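Chapter 11
Small Cartons: Board, Folds and Closures

Learning goals
After reading this chapter, the student should be able to name the parts of a corrugated carton, state how a fold changes the stiffness of a panel, and prepare a bench for closing cartons by hand.

11.1 Board construction
Corrugated board consists of a fluted sheet glued between two flat sheets called liners. The liners carry most of the bending load. The flutes hold the liners apart and absorb crushing. At a cut end the flutes show as a row of openings between the two papers. A crease presses the flutes flat along a line so that the panel can turn through a right angle.

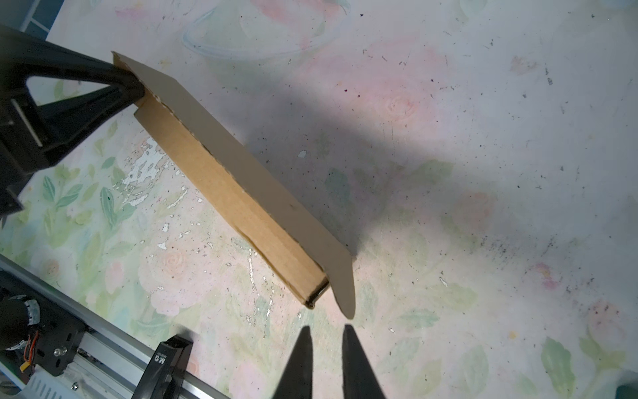 A folded strip resists bending along its length far better than a flat one of the same width. The outer liner is under tension at the fold. It may split if the crease is shallow or the board is too dry, and the paper then lifts in a ragged line. Board with a split liner should be graded as second quality.

11.2 Long, narrow cartons
A carton that is much longer than it is wide has little stiffness across its closing seam. The seam is taped from one end to the other in a single pass.

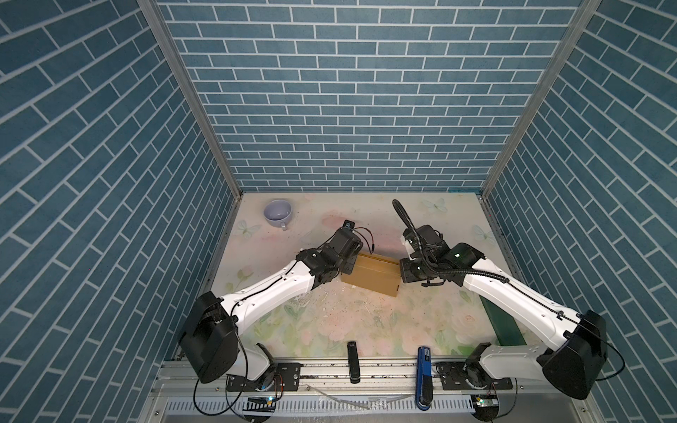

The Pareck method, used in the exercises of this chapter, places the carton at an angle to the front edge of the bench. Both ends can then be reached without turning it. Tape is applied from the far end toward the near end.

11.3 The work surface
Grit under a carton scratches the outer liner and weakens the tape bond. Printed or coated surfaces wear first where cartons are handled most, and flakes of the finish add to the debris. In the Sternow trials, a bench was wiped after every 2 cartons over a run of 900.
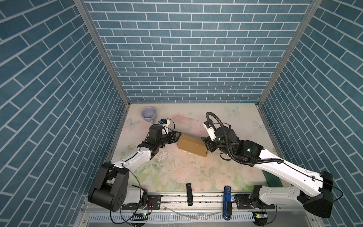

Cups and mugs are to be kept off the bench during closing. Wet board loses strength quickly, and a spill can spoil a whole stack.

11.4 Hand tools
Pliers are used to draw staples from reused cartons. They are laid flat, clear of the board, and returned to the rack when the last staple is out.

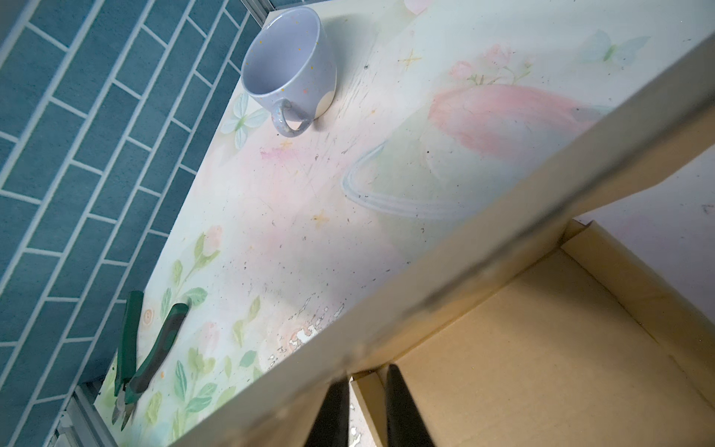 Flaps are folded in the order minor, then major. An open carton should be checked for loose staples before the minor flaps are turned in.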